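Falemico 透明平口垃圾袋使用评测：薄膜、扎口与承重

评测：Genivaldo Barros　2023-02-14

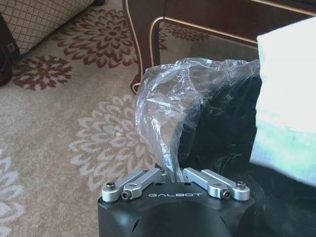

透明袋收拢后的状态，颈部已拧紧，膜面褶皱处反光明显。

测试对象为 Falemico 的透明平口袋，中号，每卷 70 只，无抽绳，无提手。对照品两种：Nostetti 的黑色抽绳袋，以及 Furkar 的半透明背心袋。三种袋子均用于同一间屋子的日常清理，主要装纸屑、包装膜、空瓶和少量厨余。

一、开袋

断点打孔整齐，撕下时袋口没有拉长。袋口静电偏强，干手搓开需要两三次，手指略湿后一次即可。Nostetti 的袋口较厚，好开得多。连续换袋时这个差别比较明显，一天只换一只则可以忽略。

二、薄膜

膜质偏软，揉皱后不会自行展平，折痕留得住。透明度够用，隔着单层膜能看见后面物体的轮廓和地面花纹，多层叠在一起则发白。用于分类投放时，不解开袋子就能确认内容，这是选透明袋的主要理由。介意外观的用户应选黑色款。

软膜的另一面是抗刺穿一般。装入剪断的扎带和硬质泡罩包装后，袋底出现细小针孔，漏水但不漏渣。Furkar 在同样条件下直接撕出了口子，Nostetti 没有破损。

三、扎口

平口袋没有抽绳，封口全靠手。试了三种办法：

拧颈后打单结。袋子装到三分之二以下时最稳，结体小，放置一夜没有松开。
拧颈后用扎带。适合装得较满的情况，多一个耗材。
四角对折打结。速度最快，但角部留有缝隙，不适合厨余。

拧颈时先把袋内空气压出一部分，再收拢袋口。空气留得太多，袋身鼓成一团，占桶的空间，拧好的颈部也容易回转。膜软在这一步是优点，颈部可以收得很细，捏住后不打滑。

四、承重

用 Coutinho 手提秤称重，逐次加入装水的小瓶，手提拧紧的颈部，每次悬空一分钟。加到 3 公斤时膜面没有变化；继续加瓶，颈部下方开始发白拉伸，底封未开。同事 Peadar Dunne 换了一只重测，发白的位置一致。由此看，薄弱处在颈部下方的受力褶皱，底部热封反而可靠。长时间拎着走，建议托底。

五、尺寸

产品页给出的平铺宽度是 400 毫米，实测一只为 396 毫米，可以接受。套在直径偏大的圆桶上，袋口翻边不足，装重物后会滑进桶内。方桶的四角能把袋口绷住，没有这个问题。

六、价格与用量

整箱装价格低于 Nostetti，略高于 Furkar。按每天一只算，整箱够用到来年 June 以后的说法来自卖家页面，没有核实，各家换袋频率差别也大。存放时避开暖气和阳光直射处，去年剩下的半卷在窗台上放过，断点处已经发脆。

七、结论

用于干垃圾、可回收物和换季衣物临时防尘，合格。用于厨余须套两层。需要抽绳或提手的，直接买 Nostetti。

评分：开袋 3/5，透明度 5/5，扎口 4/5，承重 3/5，抗刺穿 2/5。

补充：有读者问大号是否同样厚度。大号尚未测试，包装上的厚度标注与中号相同。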